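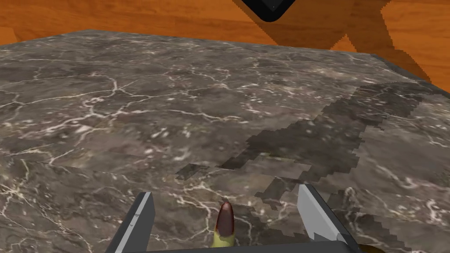
Poltesness Traders' Association
Minutes of the winter shopping meeting, November 4, 2024

Present: 40 members, our best turnout yet! Apologies were received from the toy shop and both bakeries.

1. Minutes of the last meeting
Agreed, with one correction. The late bus runs from Brustlow, not to it.

2. Gift card
The big item of the evening, and a cheerful one. The town gift card has sold 1,464 cards so far, well ahead of where we stood at the spring meeting. Members were delighted, and the florist reported customers coming in with a card who had never set foot in the shop before. Vuteck, who run the card system, have promised a simpler refund screen before December. Several shops said refunds are still fiddly when a customer pays partly by card and partly in cash -- please keep a note of any that go wrong and pass them to the secretary.

It was asked whether cards could be bought online and collected in town. Vuteck say yes, for a small set-up charge. Agreed to go ahead.

3. Late opening evenings
There will be 2 late evenings in December, with shops open until eight. Brustlow traders are holding theirs on different dates, so shoppers can enjoy both (and we hope they will!). The Srisuk kitchen has kindly offered hot food outside the old bank, and the choir is keen to sing again. The power supply by the bank needs checking first.

A few members cannot staff both evenings. It was felt that one is fine, as long as the window lights stay on for the other.

4. Leaflet
A print run of 3,000 was approved. The map on the back was much admired, though the shoe shop is on the wrong side of the road and the car park needs its new name. Corrections to the secretary by the end of the week, please.

5. Online offers page
Only a handful of shops have sent in an offer. It needn't be anything grand -- free gift wrapping or local delivery would be lovely. The bookshop's "buy it tonight, collect it tomorrow" idea got a round of applause and will go at the top of the page.

6. Any other business
Parking: the council has not yet replied about free parking after four. Secretary to chase.
Lost property: one umbrella and a child's glove from last time are still behind the bar.

Next meeting in December, same room, after the second late evening. Mince pies welcome.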